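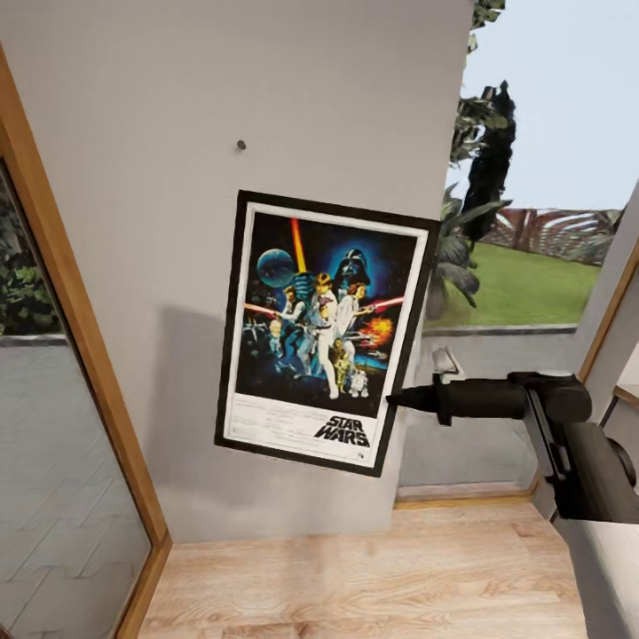 Star Wars poster on the wall, hanging a little low on its right side.

Fisheries Diary, Stirnbridge Angling Association
Entry for 6/4/20

The lake was opened to members at first light under the revised access rules. Boats are limited to one angler each, or to two from the same household, and must be booked by telephone the evening before. The lodge itself remains closed apart from the porch, where the catch book and the disinfectant trough for nets are kept. Members are asked to sign in, dip their nets and move along to the boats.

Conditions were fair for the time of year. The wind was light from the southwest until mid-morning and then went around to the north, which put an end to the surface activity on the open water. The level stands at the second mark on the dam post. Clarity is good along the east bank and poor in the Huerta arm, where the feeder stream is still bringing down color after the rain.

Members reported mostly bluegill and yellow perch, with a small number of largemouth bass from the weed edges. The best fish entered in the book was a bass of 4 pounds, taken by Young-sook Do on a weighted worm fished close to the old fence line. It was released in good order. She noted that three other fish followed the bait without taking, and that all of her bites came before the change of wind. Two pike were also entered, both small.

Ryota Shibata carried out the monthly netting sample in the shallows by the boat ramp. He recorded 227 fish, the great majority of them young perch, and returned them to the water. The figure for bluegill was lower than hoped. The sample will be repeated at the same place next month, and no change to the bag limit is proposed until both sets of figures can be read together.

Stocking of the Irkik pond has been put back to September. The supplier has confirmed that the order of 4,000 fingerlings stands and that the price will be held. Until then the pond will remain closed to fishing, and members walking dogs on the bank are reminded that the north side is planted and should be left alone. The aerator was started and ran for the whole of the day. Its intake screen was choked with blanket weed and had to be cleared twice.

The Skunumari landing requires attention. Three planks at the outer end are soft, and the mooring ring nearest the steps has worked loose. A rope has been placed across the end of the landing, and boats should be tied at the inner rings only. Replacement timber has been ordered. Work will be done in the early part of a morning so that the landing is not lost for a full day's fishing.

A complaint was received concerning lead weights found on the bank at the Huerta arm. The rule has not changed. Weights of the kind found may not be used on any water held by the Association, and bailiffs have been asked to check tackle when they check permits. A member found using them will be asked to leave and the matter will go to the secretary.

Guest permits are suspended for the present. The $50 deposit paid on those already issued will be returned on request, or carried forward to the fall if the holder prefers. Requests should be made in writing and should give the permit number.

Last boat in at dusk. All oars and anchors accounted for. One landing net, green mesh with a folding handle, was left in boat seven and is being held in the porch for its owner.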